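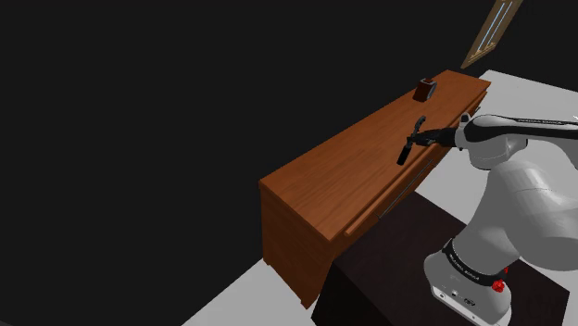
Oiling a long wood top is one of my favorite small jobs, and I get more questions on it than on anything else I do to furniture. I learned it the hard way on a sideboard I bought in Stondalville in September, 79 inches of sticky, cloudy old finish that I paid too much for and hauled home with the seat folded down and the hatch tied shut. Long, narrow tops are their own animal. On an orange-brown cabinet like this one, with the dark streaks running the full length, every wipe you make across the grain is going to show up the minute light hits it from the side. So we go the long way, always, even when your arm complains. (Mine complains.)

This is for bare wood, or wood that was oiled before. If you've got a thick shiny coating on there, that has to come off first and it's a different afternoon. Same if your piece is veneered and the veneer is lifting: glue it down before you do any of this.

What I use

A wipe-on oil. I like Drarkex, the plain one with no color in it, but use what you can get. Mine comes from Araújo, the paint store near me, where they'll let you buy the little can.

Fine sandpaper and very fine sandpaper, plus a flat block to wrap it around. I've used a chunk of scrap 2x4 and it was fine.

A pile of old cotton T-shirts, cut up. White ones, or ones so washed out they have no dye left to give. I once used a red sock. Don't use a red sock.

A vacuum with a brush head, thin gloves, and a drop cloth you don't care about.

Step 1: Get it away from the wall

You want to be able to walk the whole length of the thing without stopping. I pull mine into the middle of the garage and slide folded cardboard under the feet, partly to save the floor and partly to get the bottom edge of the end panels up where I can reach it. Take off whatever comes off: knobs, pulls, that cable clip somebody stuck on the back. Screws go in a jar, and the jar goes on a shelf. If it goes on the cabinet you'll knock it over.

Step 2: Wash it, gently

Warm water, a tiny squirt of dish soap, a rag you've wrung out until it's barely damp. Wipe with the grain and dry right behind yourself with another rag. Old tops have furniture polish on them, sometimes decades of it, and oil hates polish. If the rag keeps coming up yellow, keep going. Then leave it alone overnight. I know! I never want to either. But damp wood sands up fuzzy and you'll end up doing it over.

Step 3: Sand the long way

Fine paper first, then very fine. Start at one end and walk to the other with the block flat, light pressure, overlapping each pass a little. The temptation is to stand in the middle and scrub back and forth as far as you can reach, which gives you a smooth middle and two rough ends. Walk it.

Be careful at the corners. A sharp front corner rounds over really fast, and on veneer you'll go straight through. I lift off just before I get there and touch up the last bit by hand with no block at all.

My neighbor Jussara Teixeira taught me to check with a flashlight. Lay it down on the top so the beam skims across the surface, and any scratch going the wrong way will jump out at you. She does this in the dark with the garage door shut and it works great, though you do feel a little like a burglar.

Step 4: Vacuum, then wipe

Get the dust out of the seams and off the edges, not only the flat part. Then go over it with a dry cloth. Skip the sticky tack cloths here, some of them leave a bit of wax behind and you've just spent all that time getting wax off.

Step 5: Test the underside

Before you put oil where people can see it, put some where they can't. Bottom of a shelf, back of a foot, inside an end panel. Oil makes wood darker and warmer. If your piece is already on the orange side it'll probably go more orange, and you might decide you'd like to leave it alone. Let the test spot dry fully before you judge it, because it looks quite different once the wet shine is gone.

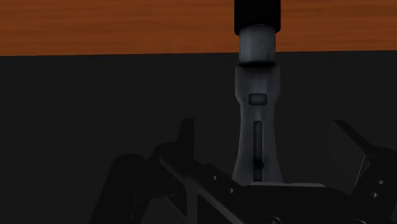 Step 6: First coat

Pour a puddle about the size of a cookie onto your cloth, never straight onto the wood. Start at the far edge, the one you'd have to lean over to reach later, and pull one long stripe all the way from end to end. Then the next stripe, overlapping a bit. Keep the wet edge moving toward you. If you get a dull patch where the wood drank it all, give it a little more.

Now wait as long as the can says (mine says fifteen minutes, yours may not) and wipe off everything that's still sitting on the surface. Really wipe. Leftover oil is what goes gummy, and gummy is how my sideboard got to be sticky in the first place, I'm pretty sure.

Do the end panels right after the top. They usually have end-to-end drips by then anyway, and you'll want to catch those.

Step 7: Second coat

Next day, or whenever the can allows. Rub the top very lightly with the very fine paper, vacuum again, and repeat. I stop at two coats on a cabinet. A table that gets plates and elbows could take another.

Step 8: Deal with the rags

Please don't skip this one. Oily rags wadded up in a trash can can heat up by themselves and catch fire. I spread mine out flat outside, single layer, on concrete, away from the house, until they're stiff and dry. Then I follow what our local trash people say about them.

A few things people ask

Can you put things back on it the next day? Light things, sure. I wait a week before lamps or a TV, and I stick felt pads under anything heavy. The Kilano ones stay put better than the cheap roll I had before.

What about water rings afterward? Aliki Zacharopoulos wrote in to say she got one out with very fine paper and a dab of the same oil, rubbing with the grain and feathering out past the ring. I tried it on a coffee ring of my own and had good luck, but let the spot dry out for a few days first.

How often do you redo it? When it looks thirsty. Mine gets a single thin coat before the holidays, same long stripes, same old T-shirts.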